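Zwischenbericht an die Fördergeberin
Vorhaben: Neuordnung des Verpackungs- und Materiallagers am Standort Dillham
Berichtszeitraum: Januar bis März
Zuwendungsempfängerin: Beddoe Werkstätten gGmbH

1. Gegenstand und Stand des Vorhabens

Die Zuwendung dient der Neuordnung des Verpackungs- und Materiallagers sowie der Ertüchtigung der angeschlossenen Packplätze am Standort Dillham. Das Vorhaben ist in drei Abschnitte gegliedert: Bestandsaufnahme, Aussonderung und Umlagerung sowie Erneuerung der Arbeitsflächen. Der erste Abschnitt wurde im Februar abgeschlossen. Der zweite Abschnitt läuft und ist nach derzeitiger Einschätzung zu 60 Prozent erledigt. Mit dem dritten Abschnitt wurde vorbereitend begonnen.

Gegenüber dem bewilligten Zeitplan besteht ein Rückstand von drei Wochen. Er geht auf die verspätete Lieferung der Regalböden durch die Firma Zurko zurück. Eine Verlängerung des Bewilligungszeitraums wird derzeit nicht beantragt.

2. Bestandsaufnahme

Erfasst wurden sämtliche Faltschachteln, Kartonagen und Einlagen, die sich zu Beginn des Vorhabens im Lager befanden. Die Liste umfasst 232 Positionen. Ein erheblicher Teil davon war in der bisherigen Lagerkartei nicht oder unter einer abweichenden Bezeichnung geführt. Doppelt angelegte Positionen wurden zusammengeführt, die alten Bezeichnungen bleiben in einer eigenen Spalte erhalten, damit laufende Bestellungen zugeordnet werden können.

Die Erfassung erfolgte nach Format, Grundfarbe und Aufdruck. Schmale, hohe Schachteln wurden als eigene Gruppe angelegt, weil sie in den vorhandenen Fächern nur liegend untergebracht werden konnten und dabei an den Kanten Schaden nahmen. Für diese Gruppe sind nun Fächer mit größerer lichter Höhe vorgesehen.

3. Aussonderung und Umlagerung

Beschädigte und nicht mehr verwendbare Kartonagen werden dem Altpapier zugeführt. Restposten aus früheren Aufträgen, für die keine Nachbestellung zu erwarten ist, werden den jeweiligen Auftraggebern zur Rücknahme angeboten. Bislang haben zwei Auftraggeber davon Gebrauch gemacht. Die Restbestände der Reihe Steveo verbleiben bis zur Klärung der Abnahme im Lager und werden getrennt geführt.

Von den vorgesehenen Regalachsen sind sieben vollständig eingeräumt und beschriftet. Die Beschriftung folgt dem mit dem Antrag eingereichten Schema – mit der Abweichung, dass bedruckte Schachteln zusätzlich nach dem Motiv der Vorderseite abgelegt werden. Die Abweichung ist kostenneutral.

4. Packplätze und Arbeitsflächen

Die Tische an den Packplätzen wurden im März begutachtet. Untergestelle und Verschraubungen sind durchweg in gutem Zustand, ein Austausch ist nicht erforderlich. Anders verhält es sich mit den Tischplatten, deren Oberfläche stellenweise abgenutzt ist. Für die betroffenen Platten wird eine Aufarbeitung durch die hauseigene Schreinerei geprüft. Sollte sie sich als unwirtschaftlich erweisen, kommt eine Auflage in Betracht, für die ein Angebot der Firma Zurko vorliegt.

Als Übergangslösung werden an den Packplätzen Unterlagen verwendet, damit empfindliche Drucksachen beim Verschieben nicht an schadhaften Stellen hängen bleiben.
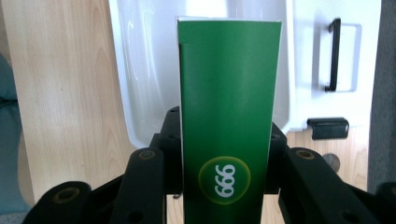
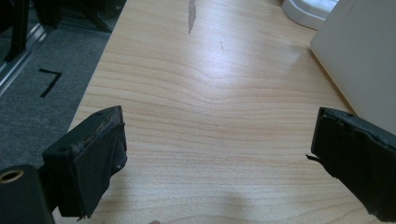
Grüne, hochformatige Schachtel mit der Ziffernfolge 666 im runden Logo (erstes Bild); helle Tischplatte mit Schadstelle in der Oberfläche (zweites Bild)

5. Mittelverwendung

Die bisher abgerufenen Mittel wurden für Regalböden, Beschriftungsmaterial und Entsorgung verwendet. Der Ansatz für die Entsorgung wird voraussichtlich nicht ausgeschöpft. Es wird um Zustimmung gebeten, den verbleibenden Betrag innerhalb der Sachausgaben auf die Position Arbeitsflächen zu übertragen. Die Personalausgaben liegen im Rahmen des Finanzierungsplans. Belege werden wie vereinbart mit dem Verwendungsnachweis vorgelegt.

6. Weiteres Vorgehen

Im folgenden Quartal sind vorgesehen:

Abschluss der Umlagerung und Freigabe der neuen Lagerkartei
Entscheidung über Aufarbeitung oder Auflage der Tischplatten
Einweisung der Beschäftigten in das Ablageschema
Klärung der Restbestände Steveo

Über das Ergebnis der Prüfung zu den Arbeitsflächen wird die Fördergeberin gesondert unterrichtet – voraussichtlich vor dem nächsten Mittelabruf.

Beddoe Werkstätten gGmbH, Standort Dillham
Projektleitung Lager und Verpackung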